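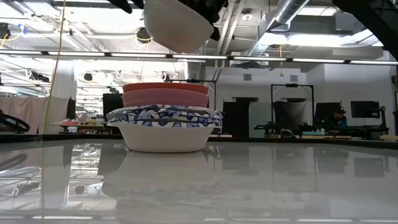

Bunthorpe mill roof: council gives owners until February

Owners of the old Ivmont mill in Bunthorpe have been told to get a proper cover on the roof by February or the council will do it and send them the bill.

The decision came on Tuesday night after a meeting that ran well past 10. Planning members voted to serve an urgent works notice on the building, empty for 22 years and listed for longer than that. Slates have been coming off the Rurton Road side since the spring. Part of the back gutter went in the last storm and took a good bit of brickwork with it.

No one was hurt. The footpath behind has been shut ever since.

Faraji Urio, the council's conservation officer, told members the main walls were still sound but the roof timbers at the north end were "getting to the point where you stop talking about repair". Two of the big trusses have dropped. Rain is getting through to the second floor and pigeons have got the third.

The notice covers temporary work only – sheeting, propping, clearing the gutters, boarding the upper windows. It does not make the owners restore anything. That would need a full repairs notice, a slower business and one the council has not used on any building in the town so far.

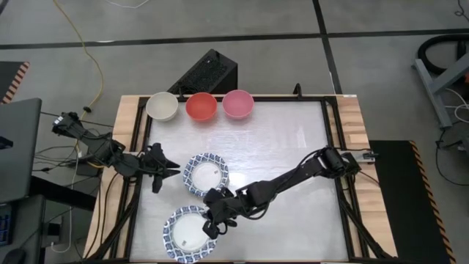

Photo: Chepkoech Mugo

Twal, the firm that bought the mill at auction, did not send anyone to the meeting. In a letter read out by the chair it said it remained "committed to the site" and was waiting on a new structural survey before spending more money. It has permission for 218 flats across the mill and the yard next to it, granted on condition that the chimney and the street front stay up. Work has not started and the permission runs out next year.

Several members were not impressed with the letter. Imani Rweyemamu asked how many surveys one roof needed. She was told this would be the fourth. She also wanted to know why the scaffold that went up on the street side came down again before any one had used it, and got no answer to that.

Cost was the other sticking point. Officers put the temporary works at roughly £4 a brick, as one member had it, but the real estimate is in the private papers and was not read out. The council can reclaim what it spends, though that can take years and may mean a charge on the property.
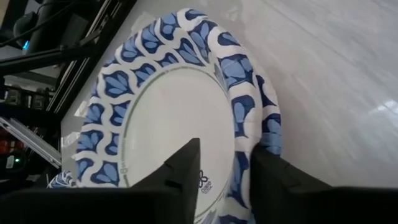

Brian Nyanda said he had walked past the place every day for most of his life and would beleive in the sheeting when he saw it. A tarpaulin was promised last winter too, he said, and what the street got was a fence. He asked for the footpath to be reopened at the school end at least, where nothing overhangs it.

Officers will look at that. The path stays closed for now, with the diversion along Rurton Road and the steps by the bridge.

Li-hua Tang was the only member to vote against. She wanted a full repairs notice straight away and said sheeting would only buy the owners another year of doing nothing.

The notice goes out this week. Twal then has seven days to say what it intends to do, and the matter comes back to planning in February. Papers for the public part of the meeting are at the library desk.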